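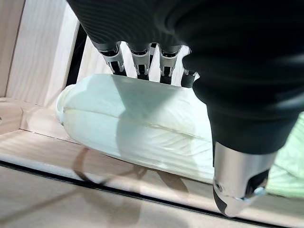
Oluwatosin Bassey, commenting on an early draft of this section, held that a pillow has no fixed size and that any fit ratio computed from its label dimensions would therefore be of little use to a packer. The objection is a fair one and it shaped the procedure that follows. Label dimensions are used only to assign a pillow to a size class. Fit is judged from the pillow as it rests in the box, after a settling period and without a lid.

4.2 Soft goods in shallow boxes

Figure 2. Rectangular white pillow in a shallow, light wooden box.

The rigid items treated in Section 4.1 either fit a box or do not. Soft goods behave differently. A pillow can be forced into a box well below its nominal size, and the cost of doing so appears later, as creasing at the corners, a bowed lid or a slow recovery of height once the box is opened. The opposite error is also common in the order records. A pillow placed in an oversized box slides to one end during transport and arrives folded against the wall. Both errors were logged by the Urport packing room as "poor fit", and the two had to be separated by hand before analysis.

The records supplied by Urport contain 2377 orders in which a single pillow was packed alone. Orders with a duvet, a cover set or a second pillow were excluded, as were orders in which the box type had been left blank. Mudassar Rana coded the remaining free-text remarks against the scheme given in Appendix B. Remarks that mentioned only the outer wrap were set aside.

Two box types are compared. The Povow box is shallow and has straight walls. The Ekpo box has the same footprint and a greater depth. Both are wooden, reusable and returned to the packing room after delivery, so wear at the rim is a further source of variation. Boxes with splinters or raised grain on the inner faces were withdrawn before the trial, as a single rough spot is enough to snag a woven cover. The arrangement shown in Figure 2, with the pillow lying flat and a single layer deep, is the one used throughout this section. Standing and folded arrangements are discussed in Section 4.4.

Each pillow was shaken out by its short edges, laid flat on a table and left to rest for 14 minutes. It was then lowered into the box with both short edges held level. Packers were asked not to press on the center of the pillow at this stage. Pressing drives air out through the seams and produces a low reading which recovers within minutes – a source of error that went unnoticed in our first round of measurements and led us to discard that round in full. Once the pillow was in place, the corners were eased outward with the fingertips until the cover lay without folds against the walls. Height was read at the center and at each corner with a depth gauge resting on a bar laid across the rim.

We distinguish edge fit from crown fit. Edge fit describes the contact between the sides of the pillow and the walls of the box. Crown fit describes the height of the center of the pillow relative to the rim. In a deep box the two can be treated as independent. In a shallow box they cannot: sides that are pushed inward raise the crown, and a lid that flattens the crown forces the sides back out against the walls. For this reason the Povow results are reported as paired values, and no single score is derived from them.

Fill material had a larger effect than expected. Fiber-filled pillows returned to their resting height after the lid was removed, provided that storage had not exceeded 28 days. Feather-filled pillows did not return without shaking, and the result depended on who did the shaking. Readings for feather fill are therefore listed separately and should be compared with caution. Foam pillows were not tested. Their behavior is closer to that of the rigid items, and the Zivley tables already cover them for both box depths.

A practical difficulty concerns the cover. A loosely fitted cover gathers between the pillow and the wall and is read by the gauge as part of the pillow. Covers were pulled tight and any spare fabric tucked beneath the closed end before the reading was taken. Where this could not be done without lifting the pillow again, the full procedure was repeated from the resting step. Repeats are marked in the data file, and the values used in Section 4.3 are those of the final placement only.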